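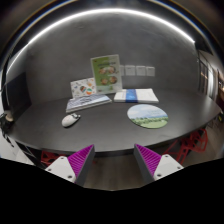

Chapter 4: Friction and Grip

I failed my first physics quiz on friction, so if this topic scares you, welcome, you're in good company! Friction is the push-back you feel when two surfaces try to slide past each other. Ridges can change how things grip, and I like to start with a pair of facing pads lined with magenta ribs, like the ones pointing toward the big dark gray table. Now think about your sneakers (go on, flip one over).

My old teacher, Oluwatosin Effiong, had us drag a 200-gram block across a desk until our arms got bored. We'll do the same in Section 2, with a spring scale and a lot more snacks.

Home | Chapters | Lab Sheets | Glossary
4 comments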